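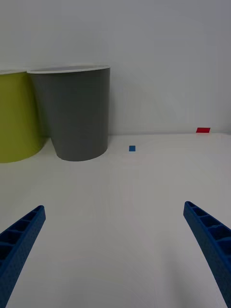
Two Cups and a White Table

I have been wanting to write this one up for weeks, and I finally have an evening with tea and no laundry, so let's go! It's about the cups. If you've been to our place on Gilmartin Street since September you have already heard me talk about the cups, and you can skip to the bottom for the soup news.

Some background for everyone else. When we moved the long table into the back room, I had big plans for it. Sewing at one end, letters at the other, a clear stretch in the middle where you could roll out a map or fix a lamp. Within 14 days it had become the place where everything landed. Bottle caps, the tiny hex key that came with the shelf, dead batteries, one earring, a bread clip (why do I keep bread clips?), receipts from the hardware store. I'd sweep it all into a drawer before company came and then spend the next day hunting through the drawer for the hex key.

I tried the sensible things first. I bought a Grustonano drawer organizer with 22 little compartments, and I loved it for one glorious weekend. Then I had to decide, every single time, whether a rubber band was "stationery" or "kitchen." I'm a person who can lose ten minutes to that question. The organizer now holds seed packets and is very happy.

It was my cousin Dewanti Lau who set me straight. She was here for dinner and watched me shuffle a screw from one compartment to another, and she asked if I had two cups. Any two, as long as they were different colors. One for things that stay in the room, one for things that leave it. You don't sort any further than that while you're clearing. You do the sorting later, sitting down, with music on.

I loved it immediately. I went looking for cups that same night. 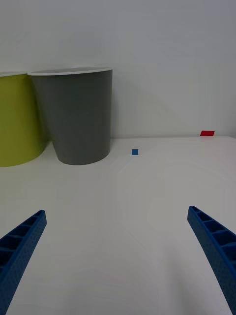 The rule I settled on is that green stays and gray goes. Green stays because it's a cheerful color and I want to look in there and find my hex key, and gray goes because, well, gray. I keep both at the back of the table, up against the wall, where an elbow won't catch them when I'm cutting fabric. The gray one tapers toward the bottom, so it's easy to grab around the middle and carry off to the kitchen. And the white rims look so good against a white wall! I know that has nothing to do with tidying, but I do think I use a thing more when I like looking at it.

What surprised me is how quick it is. I set the kitchen timer for 13 minutes the first time and had the whole length of the table done before it rang, including a detour to read an old postcard. The stack of receipts went gray. The earring went green, and so did the bread clip — I'm not made of stone. After that came the part I like best, wiping the table down with a damp cloth from the window end to the door end, long strokes, and seeing all that white again.

A few things I've learned since then, in no particular order.

Don't go big. I experimented with a pair of buckets for a while and it was a disaster, since a bucket will happily hold a month of your life. A cup fills up and you have to deal with it.

Drinks are their own category. I still have a soda next to me most afternoons, and an empty can doesn't belong in either cup, it gets walked to the recycling by hand.

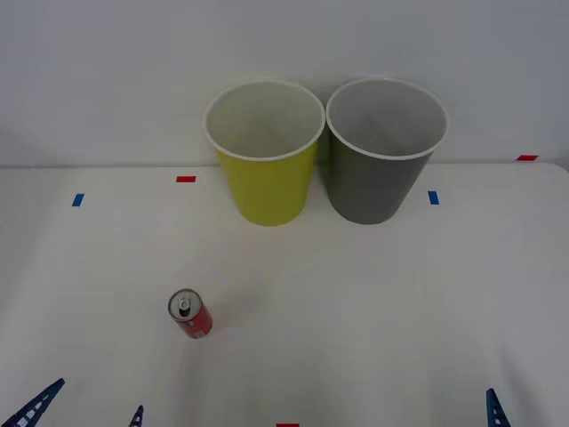
Light matters more than I expected, too. We have the old Voltier lamp clamped to the shelf in there, and for the first month I had it pointed at the chair for reading. Turning it toward the table made me notice the pins! I had been finding those with my socks.

And put a bit of colored tape down if you share the table with anyone. We had a long-running disagreement in this house over where the sewing end stops and the letters end starts, and a short strip settled it in an evening. It peels off cleanly enough, and if you change your mind you just move it. I've changed my mind three times.

My sister asked whether I'd do a third cup for "maybe." I thought hard about it and I'm going to say no for now. I know myself, and everything would be maybe. If any of you run a three-cup house, though, please write and tell me how it goes, I would read 40 pages on the subject.

Now, the soup. The squash came in all at once and I've been roasting it with the skins on, then pushing it through the sieve with an onion and the last of the sage. It freezes beautifully. Dewanti has already claimed two jars, which seems fair, and I'll post the amounts here on Plulside as soon as I've made it once while paying attention to what I put in.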